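Looking after Holtomis: a gallery

Holtomis is the hand-held gripper at our Dalside workshop. It has linkage arms, brass-coloured rings at the pivots and a pair of fingers that meet in the middle when they are in the mood. Ulla Strand wrote the original care sheet, which ran to a page and a half. My version is longer and contains more swearing, most of which has been taken out for this page.

Everything below comes from the October service. The counter stood at 1,544 closes when we began, against 1,091 at the one before, so Holtomis had managed 453 between services. The sheet allows 553. I would like it noted somewhere that we were early for once, as it isn't likely to come up again.

Power before anything else. The service starts at the wall, with the bench supply off and the charger unplugged, and it stays that way until the fingers are back together and the screws have been checked. Talha Sandhu once argued that the charger could stay in if you were only wiping things down. Talha has since bought his own multimeter and speaks about chargers with great respect. 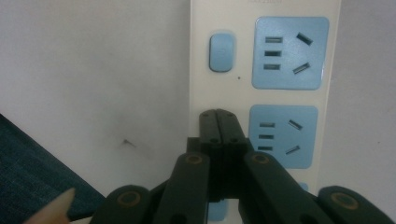
After that come the pivots. Each one gets a wipe with a dry cloth, then the smallest drop of light oil you can persuade out of the bottle, then another wipe to remove the oil you failed to keep small. Work the linkage open and shut by hand. If it moves sweetly, leave it alone. If it grates, take out the pivot screw, clean the hole and put it back with a new washer – the old washers go in the tin marked OLD WASHERS, from which somebody will one day rescue one and regret it.

Don't chase play that isn't there. I spent an entire afternoon curing a wobble on the left arm, and the wobble was in my wrist.

The screws in the fingers are small and were designed by someone with smaller hands than mine. Nip them up evenly, a bit on one side and a bit on the other. If you do one side completely and then the other, the tips meet at a slant, and you'll find yourself explaining to Fahad Rana why his samples keep shooting out sideways. He keeps a list.

Then there is finger alignment. Close them slowly on a strip of paper and pull. The paper should drag the same at the top as it does lower down. We allow 3 tries before tea, a limit that came in after a long evening with no tea in it.

Cables are the part of the job I put off. A stiff lead tugs at the work just enough to spoil the alignment you've finished being proud of, so we keep slack in everything and keep the slack well away from the fingers. Cable ties are allowed. Cable ties pulled so tight that the lead has a waist are not, and I know whose they are. Run the lead through your hand from one end to the other and feel for nicks, paying most attention to the last bit before the plug, where people pull it. Any lead with a nick goes in the bin, and the bin goes out the same day, or the lead will be back by morning. 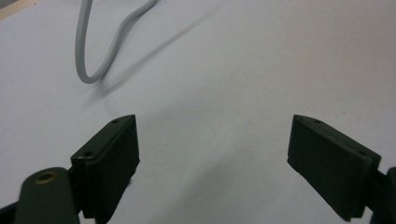
Štefánia Michalík wrote in to say that all this is far too gentle. Her group runs the same sort of linkage on the Plaltley bench and has given up oil completely: it collects dust, the dust makes paste, and the paste gets into the pivots. They use dry graphite, sparingly, and brush it out at every service. She adds that a lead should be replaced by date, nick or no nick, and that my paper test is only as good as the paper.

I have ordered some graphite. It will go on one pivot first, and if that arm is still civil at the next service the others can have it too. The paper stays. It came out of the Domínguez catalogue, and we have a whole box of those to get through.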